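4. The Open Day Demonstration
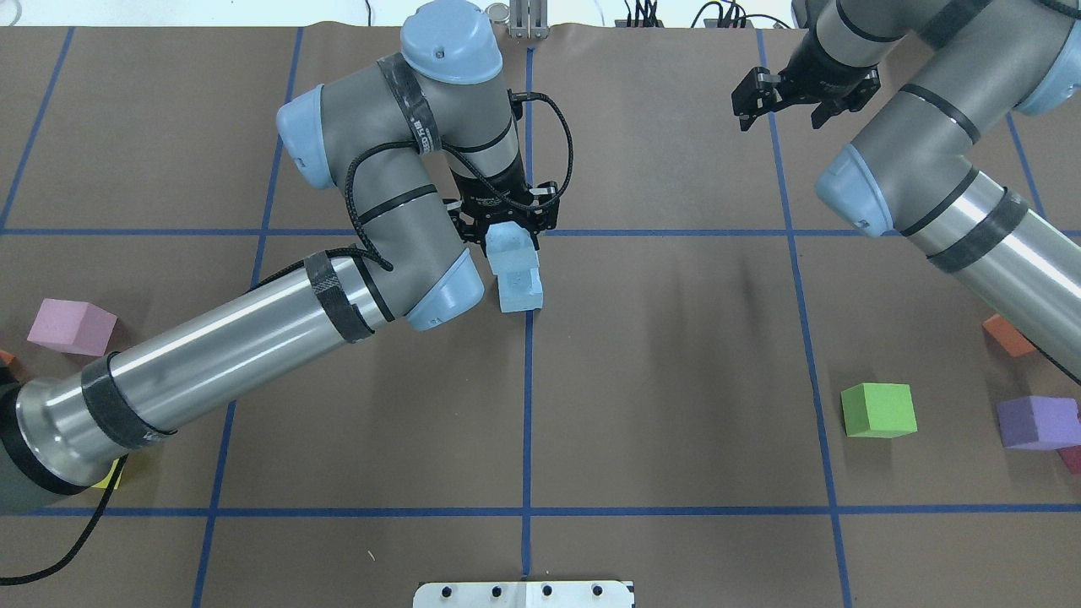
Bimanual Manipulation Group, Fekard Laboratory
Figure 3. The Coltow table during the block task. The left gripper holds a light blue foam block just over a second one; the right gripper is open.

We ran the block task in front of visitors at the October open day, and it was easily the most enjoyable test the system has had. The table was covered in brown paper and marked off with blue tape, so that people could call out a cell and see at once what they had asked for. Foam blocks in several colors (Figure 3) gave them plenty to choose from.

Each session lasted 30 minutes. Olumide Briggs took requests from the floor and Maximiliano Daza entered them at the Cakar console -- often while the next visitor was already shouting a color. Stacking drew by far the loudest reactions. Children wanted towers, and they wanted them near the edge!

Two requests are worth reporting in detail. The first asked for one block to be handed from arm to arm before it was placed, a sequence missing from our training set of 2,000 episodes. The planner found a handover point near the central line and finished the placement on its second try. The second asked for two blocks of the same color to be stacked while the other arm stayed clear, and we have since added this to the Rawat task list.

We were delighted by how quickly visitors learned to phrase a request the system could use. Section 5 looks at their wording more closely.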